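Zwischenbericht Arbeitspaket 3: Beidhändige Feinmanipulation aus Egoperspektive
Projekt Valdebenito, Berichtsmonat April

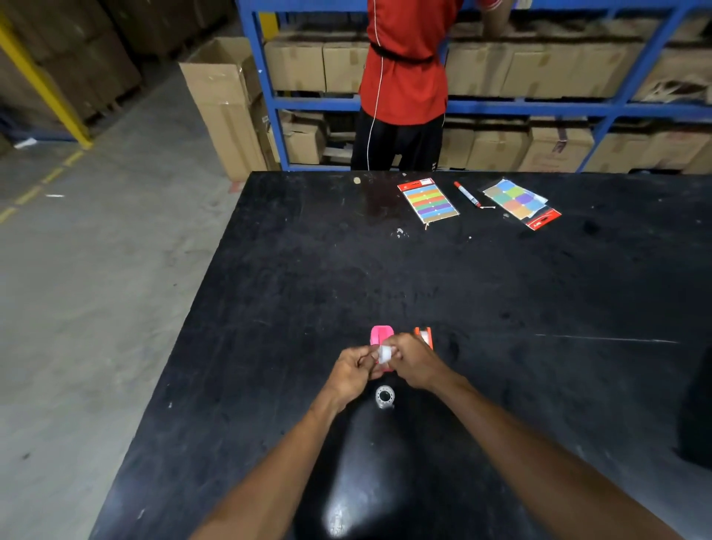

Abb. 1: Beidhändige Handhabung einer kleinen weißen Klebebandrolle, dahinter zwei Abroller in Pink und Orange; Standort Sternville.

Im Berichtszeitraum wurden 301 Episoden aufgezeichnet, davon 13 wegen verdeckter Fingerkuppen verworfen. Die Aufnahmen laufen mit 30 Bildern pro Sekunde. Annotiert werden Kontaktbeginn, Griffwechsel und Kontaktende je Hand.

Das auf den Daten von Surnus vortrainierte Modell segmentiert die Griffphasen stabil, solange beide Hände getrennt sichtbar sind. Schwächen bestehen beim Präzisionsgriff mit eng zusammenliegenden Fingern — die Zuordnung links/rechts springt dort zwischen Einzelbildern. Ein zeitlicher Glättungsterm ist implementiert, die Auswertung steht aus. Personen im Hintergrund werden über einen Tiefenschwellwert ausgeschlossen.

Abweichung vom Plan: Die Übertragung auf den Zweiarmaufbau bei Grostex verschiebt sich um 3 Wochen. Mehrkosten entstehen nicht.

Nächster Schritt: Nachannotation der Griffwechsel, danach erneutes Training.

Teguh Kwok, 13. Mai 2020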